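The Sorting Table
Gallery from the Nustberg room, Mon 20 September

We moved into the new room in July, and since then many people asked us how it looks on the inside. So I put together this small page. It is mostly about the table, the trays and the clothes, as these are the things we spend our days with. The clothes come to us from the shops in Plavholm, in bags of 20 or 30 pieces, and everything must be folded before it goes back out. In the summer we did over 400 pieces in one week. I am still a little proud of this.

1. The bags
I have no good picture of the bags yet, but I will add one. They are the plain paper kind from Dosley, closed with string. Bag 2121 had only left gloves in it, and we still keep them on a shelf.

2. The labels
Each bag has a card with the name of the shop and the kind of cloth. Wool and knit are written in pencil, cotton in blue pen. Please do not mix them — it takes a long time to put it right.

3. The table
A light wooden top with a warm striped grain, and for me the nicest thing in the room. The folded knit piece in the tan tray is dark grey, with ribbing on its lower part. Next to the tray side there is more grey cloth lying bunched, and at the far edge a small green artificial plant, which asks for no water. 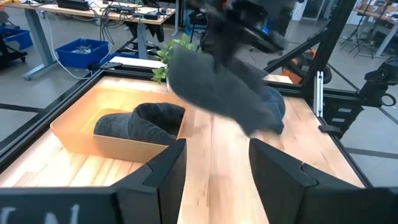
4. The way back
Finished pieces go to Kinoshita for the ironing and then to the shops. The van comes in the morning, so the last trays must be ready the evening before. Pictures of the ironing room will follow when they have finished painting there.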